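Subject: Re: [pattern-swap] Stellach tiles not lining up after export

Dorota Wilczyńska wrote:

> I opened the Stellach set this morning and the repeat is off on the
> right side again. Only in the SVG. The EPS is fine, or at least it is
> fine when I open it in Clesel, which is what I have. Is it me? Also
> the license note in the folder still says "free for personal use"
> and the download page says free for everything. Which one do I
> believe? I have a tea towel riding on this.
>
> Dorota

Hi Dorota, hi all,

It's you and it's also the file, so the blame can be split evenly.

The file first. Whoever drew the Stellach leaves left a clipping mask on the whole group and then nudged it. The mask is 2 px narrower than the tile. EPS export from Clesel flattens the mask and you get a clean edge. SVG export keeps it, faithfully, along with the mistake. Release the mask, delete the invisible rectangle (it has no fill and no stroke, so go to outline view and click where you think a rectangle would hide), then set the tile bounds again by hand.

Your part: snap to pixel is on in your copy. I can tell from the coordinates in what you sent, which are all suspiciously tidy. Turn it off before you touch the tile bounds or you'll be back here in September with the same message.

On the license, believe the text file. The download page was rewritten when the site moved over to Vukivham, and whoever did it was in a generous mood with other people's drawings. I've asked for it to be corrected. A tea towel for your own kitchen is fine under either version. A stack of tea towels on a market table is a different conversation, and you should have it with the artist.

While I'm at it, the Krajewska borders are back up, all 40 of them, with the corners redrawn. Three still have the old corner:

- the rope one
- the double wave
- the one labeled "final_final", which was neither

Please don't re-upload your own fixed copies to the shared folder. We have nearly enough versions of the double wave to wallpaper a hallway. Send me the file and I'll swap it in under the same name.

The PDF of the newsletter is out too, for those who still print it. The inside page goes like this:

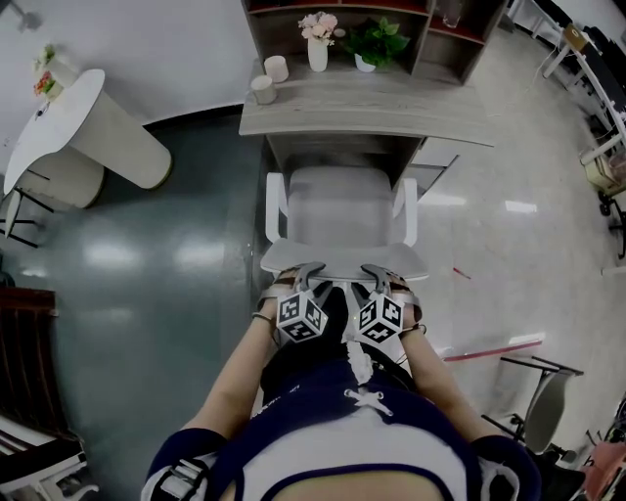
*Pattern Swap Newsletter, no. 3, p. 2*

The color swatches on the facing page came out darker in print than they look on screen. They're RGB in the file and the print shop converted them without asking. If you want the real values, they're in the palette file in the same folder, and that one I did check.

If anybody gets a clean SVG out of Stellach some other way, post the steps to the list and leave my private inbox out of it. It has suffered.

M.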